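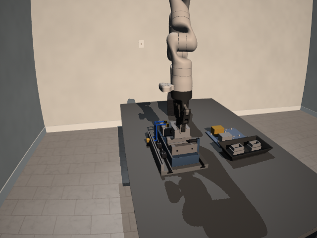
Notes, gripper comparison, simulation runs
Speaker: Tamsin Waaka

Slide 1. Title. Give the date (Wednesday, October 26, 2022) and credit Ataahua Bolger for the scene setup.

Slide 2. Scope. Two grippers, Vokik and Zosel. Same arm, same fixture, same controller gains. Everything today is simulated. No hardware numbers, so don't let questions drift there.

Slide 3. Run counts. 1,412 trials started, 1,000 kept. The rest were thrown out when the contact solver failed to settle. Say this before showing any plot.

Slide 4. Approach from above. Clearance over the fixture is the limit. The Vokik fingers are longer and reach the rear block with the wrist higher. The Zosel needs the wrist lower, and the planner rejects more poses near the blue bracket.

Slide 5. Finger friction. Swept in 30 steps, same range for both. Slip falls off early on the Vokik curve. Zosel is flatter. Point at the crossover, then move on.

Slide 6. Failures. 34 jams, nearly all on insertion with a tilted part. Play the Gedbridge clip twice, second time at half speed.

Slide 7. Open items. Wrist camera noise model not tuned. Cycle time not compared. Prendergast controller to be swapped in next, gains to be set again from scratch.

Backup: solver settings, mesh sizes, pose rejection table.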